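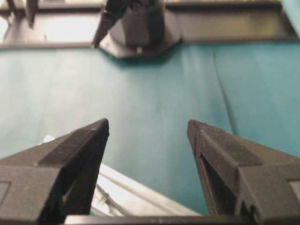
It's the guide, not the channels, and you should leave the channels alone! So says a reply in an older thread here about the Soneo box, and I would love for that to be the whole story, but my case seems a little different, so I'm starting a new one.

Program guide empty on half my channels after rescan (Soneo box, Gezer app)

Posted by rooftop_and_rabbit_ears, November 2018

Hi all! First I have to say how much fun this hobby has been. I dropped cable in August, put an antenna in the attic, hooked it up to a Soneo network tuner and now I watch everything through the Gezer app on the living room TV and on two tablets. The picture is gorgeous, way better than what I was paying for – football looks amazing.

Now the trouble. One of our local stations moved to a new frequency, so I ran a full rescan. It found all my old channels plus a bunch I never had before (56 in total, and yes, plenty of those are shopping). Every one of them plays. But in Gezer the guide only fills in for 32 of them. The rest say "No information" from now until the end of time, and any recording I set on those channels just grabs a plain half hour with no title.

What I've done so far:

Restarted the app, restarted the TV, restarted the Soneo box.
Deleted the zip code and typed it in again.
Switched the guide source from Naltside to "over the air" and back to Naltside.
Waited overnight, two nights in a row.

With the over the air setting I get a few hours of listings on nearly everything, so the data is out there somewhere. I'd much rather have the full two weeks from Naltside though. We're out near Diltside, about halfway between two TV markets, in case that matters. Do I have to wipe everything and start over? I have a lot of recordings on that drive and would really like to keep them!
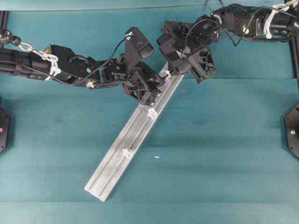 Replies

snowy_channel_three

Being between two markets is your problem, I'd bet on it! Guide services hand out listings by market. When you type in your zip code you get one lineup, and any channel that belongs to the other city has nothing to match up with. Before your rescan you were probably only picking up one city well. Now you're getting both, lucky you.

In Gezer you can add a second lineup, and it's easy to miss. Here is how it goes on mine:

Open Settings, then Guide, then Sources.
Pick Naltside, but don't change the zip code you already have.
Scroll all the way down past the list of channels and choose "Add another lineup".
Type in a zip code from the middle of the other city and pick the antenna lineup. There will be cable ones with almost the same name, and they will give you wrong listings.
Go back out to Guide and choose "Refresh all". Leave the app open while it works. Mine took around 214 seconds the first time, and I only know that from the log screen, which I read for fun.

After that, look at the channels one at a time. Most will fill in by themselves. For a leftover, press and hold on the channel name, choose "Match by hand" and look for the call letters. Don't go by channel number. Both cities may have a 7.1, and the app likes to guess.

And no, please don't wipe anything! Your recordings are stored apart from the guide and none of this touches them.

gigabytes_and_gravy

just do a factory reset, fixed mine in ten minutes. the Soneo menus are slow anyway

attic_antenna_fan

I'd hold off on the reset. On the older Soneo boxes it clears the recording index too. The files stay on the drive but Gezer won't list them, and getting them back means importing one by one. I did that with 333 recordings and it ate a whole weekend (a great excuse to rewatch old cooking shows, I'll admit).

The second lineup is the way to go. One thing to add – after a station moves, your box can hold on to the old entry and the new one together, so you see the same channel twice and only one has a guide. In the Soneo web page, under Channels, sort by signal and hide any entry that sits at zero. Then refresh the guide in Gezer again. Any repeat recordings you had set on the old entry need to be set again on the new one.

rooftop_and_rabbit_ears

Second lineup added and nearly everything filled right in, thank you!! I'm down to four blank ones, and I had three doubles hiding in the list just like you said. Matching by hand worked for two of the blanks. The last two are a weather loop and a channel that seems to show only westerns, and I can't find call letters for the westerns one anywhere. If somebody near Diltside gets it and knows what it's listed under, please post it here. My dad is coming to stay and he'll want to record all of it.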